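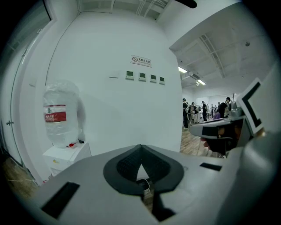 The Bustby is a cordless hand vacuum with a dust cup, two clip-on tools and a charging cradle. I bought mine at the end of November for $39, after the belt went on the old one for the second time. I have used it nearly every day since then, mostly on floors, stairs and the car. Smooth plastic is easy for any vacuum, and you could do the same job with a damp cloth. Textured parts are harder, and a mesh-like pad set down into a light gray housing, as in the photo, is the sort of surface where I want a brush tool to earn its place. The Bustby's brush is good at this. The bristles are soft and a little longer than I'm used to, so they get down past a raised rim without much pushing.

In the box you get the vacuum, the cradle, a wall plug, the brush, a crevice tool and one spare filter. The manual is a folded sheet in small print. The cradle can sit on a shelf or go on the wall, but no screws are supplied. I used two I had in a drawer and it has stayed put.

Charging from flat took just under four hours. On the normal setting I got 20 minutes out of it the first time and close to that every time after. The high setting is much shorter. I never got through the whole car on high and ended up doing the seats on normal and saving high for the mats. There is one light on the handle, green or red, and when it turns red you have a minute or so left. I would have liked more warning than that.

Search reviews
Type here and press enter

Suction is decent for the price. Crumbs, grit and dried leaves go up in one pass. Cat litter takes two. Pet hair on carpet is where it struggles, and if that is your main problem you should look at something with a powered brush. On hard floors the only real trouble is the exhaust, which comes out at the front and to the sides and blows light stuff away before the nozzle gets to it. You learn to come at a pile from the far side. Tilting the nose down a bit helps too.

Plastic bags are the other thing to watch for. Any thin bag left on the floor will get pulled onto the nozzle, and on the high setting you have to switch off to get it loose. I now pick up first and vacuum second.

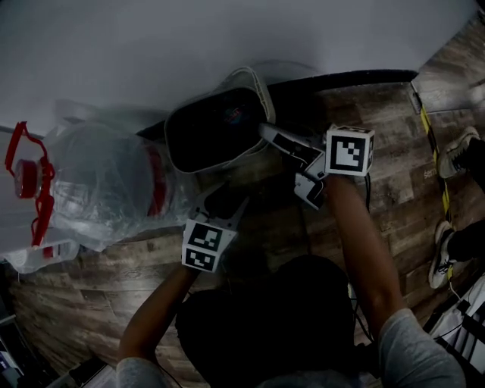
Wood-patterned floor, with a clear plastic bag at the left side.

Emptying is simple. You press the tab, the cup drops off and you tip it out. The filter sits inside and needs a tap against the side of the trash can. About once a week I rinse it and leave it overnight. With the spare you can keep going in the meantime, so I'm glad they put one in the box. The rubber seal around the cup picks up fine dust and has to be wiped, or the cup doesn't click in properly. Mine came off completely the second week – it pushes back on with a thumb, but there is a right way around and the sheet doesn't show it. The flat side goes toward the motor.

Noise is about what you'd expect, a bit high-pitched. I wouldn't run it next to a sleeping baby. The handle is comfortable, and the switch is a slider, so you don't have to hold a trigger down the whole time. My wrist was fine after doing a full flight of stairs.

I also borrowed a Brotar from Filipa Ramalho to compare. Hers costs $62 and is heavier, with a bigger cup. It did better on the carpeted stairs, noticeably so along the back edge of each step. On bare floors I couldn't see a difference. The Brotar has no brush tool in the box, only a crevice tool, and the brush is sold separately. If you have mainly carpet I would pay the extra. For a kitchen, a hallway and a car the Bustby does the job.

Two complaints. The crevice tool is short and won't reach the bottom of the gap beside a car seat. And the tools don't clip to the cradle, so they live in a drawer and I have to go and find them.

I wrote to the seller to ask if spare filters are available. The answer came in two days: yes, in packs of two, with the same filter fitting the older model. I haven't ordered any yet.

Bought with my own money. I'd buy it again at this price, but not at the full list price it was showing last week.

Eino Heiskanen
Wednesday, December 13, 2023

We use cookies to remember your settings and count visits. By continuing to browse you agree to this. Accept / Manage settings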